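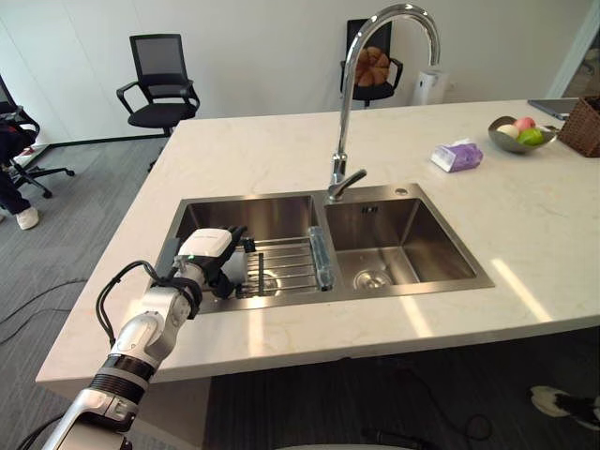 Lerilon Psalm Readings – README

Hi, and thanks for downloading this! Lerilon is a small collection of short written reflections on the psalms, put together by a reading group I've belonged to for longer than I care to work out. We meet in the evening, we read one psalm out loud, we sit quietly for a bit, and then everyone writes for as long as the tea lasts. After a few winters of that we had a drawer full of paper, and Margit Pintér said it was a shame to leave it there. So I typed it up.

What you get

There are 118 reflections in the collection, each in its own plain text file. Most are a page or less. One (Tiago's, on Psalm 88) goes on for quite a while and I wouldn't cut a word of it. The files are sorted by psalm number and then by the writer's last name. We didn't cover every psalm – we skipped around a lot, and Psalm 23 has way more than its fair share because people kept asking for it.

At the top of each file you'll find the psalm number, the writer, the month we read it, and the language it was first written in. After that there's a blank line and then the reflection itself.

Who wrote them

Margit Pintér, Tiago Prata, Lorenz Zaugg, Theda Böttcher and me, Hildegard Ostermann. Everyone agreed to have their name on their pieces. A few were written by guests who came once or twice, and those just say "guest" on the writer line. Please don't try to figure out who they are.

Languages

Everything is in English now, but 18 of the pieces started out in German, and Lorenz and I translated those together. We argued over nearly every one! He likes to stay close to the original and I like it to sound like somebody talking. If a sentence seems stiff, that's Lorenz winning. The German versions are in the folder called steinbach, named after the village where we held our first retreat.

Bible text

We haven't included the psalms themselves. We read from whatever Bibles people brought along, which meant several translations on the table at once, and I didn't want to get into permissions for modern ones. Short phrases are quoted here and there, and where I knew which translation it was I put it in square brackets. Verse numbers follow the usual English numbering. German Bibles often count the heading as verse 1, so if you're working from the steinbach folder you may be off by one or so. I fixed the ones I caught.

How people use it

Theda reads one each morning before breakfast. Another group, the Eno circle, has been using them to open their meetings, and they tell me the laments go over best in December, which surprised me a little. You're welcome to print them, read them aloud, put them in a church newsletter or use them in a class. Just keep the writer's name with the piece and don't sell them, please.

If you're gathering texts for a bigger project, go ahead, but do read a few first. These are private people thinking on paper – there's doubt in here, and grief, and a couple of spots where two of us flatly disagree about what a verse means. I left all of that alone. It isn't a commentary and none of us is a scholar.

Known problems

Psalms 42 and 43 share one set of files, as we read them together.
3 files have no month. I looked everywhere.
Some of Margit's accents came out as question marks in the first version. They should be right in this one. Tell me if you see any more.
The file called gulby is an index by theme (thanksgiving, fear, old age, weather and so on). I've only gotten as far as Psalm 75, so everything after that is missing from it.

Changes since the first version

Added Theda's pieces on the songs of ascents. Corrected the spelling of Böttcher throughout (sorry, Theda). Took out one reflection because its writer asked me to.

If you find a mistake, or you'd like to send us something your own group has written, drop me a note. I answer slowly but I do answer.

Hildegard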